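3.2 Sign-up limits and repeated attempts

We looked at how account creation fails when several accounts are opened from one phone. The test service, Jokham, is a photo-sharing app with a standard sign-up flow: phone number or email, password, username. Its public help pages mention a limit on new accounts but give no number. Users who hit the limit see a short message asking them to try again later, with no code and no link.

We made 200 sign-up attempts on two handsets, split evenly between the mobile app and the mobile browser. Each attempt used a fresh email address. Half of the attempts in each group were made after clearing the app cache or the browser data. All attempts were made on the same home network, and the phones were left idle overnight between batches.
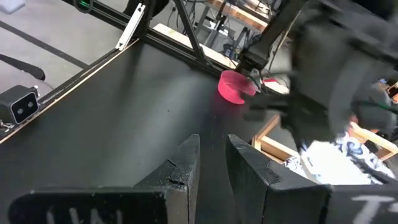

Figure 4. Gripper fingers in front of a black tabletop panel.

Of the 100 attempts made in the app, 92 ended at the username screen with the generic message. The other eight went through, and all of them came from the first batch on each handset. Clearing the cache made no difference that we could see. Browser attempts failed less often, but accounts opened that way were more likely to be asked for a phone number at first login.

These results fit the account given by Preston and Dinell, who argue that device limits are checked late in the flow, after the user has already typed in most of their details. Ait Ali reports the same order of screens for a messaging service, using a log of 4,000 sign-ups - a much larger set than ours, but without any record of which device was used.

Two points limit what can be said here. We did not change the network, so a limit tied to the address would look the same as one tied to the handset. We also did not wait longer than one night between batches, and a block that lifts after several days would not show up in our data. Section 3.3 takes up the first of these with a second set of attempts made over mobile data.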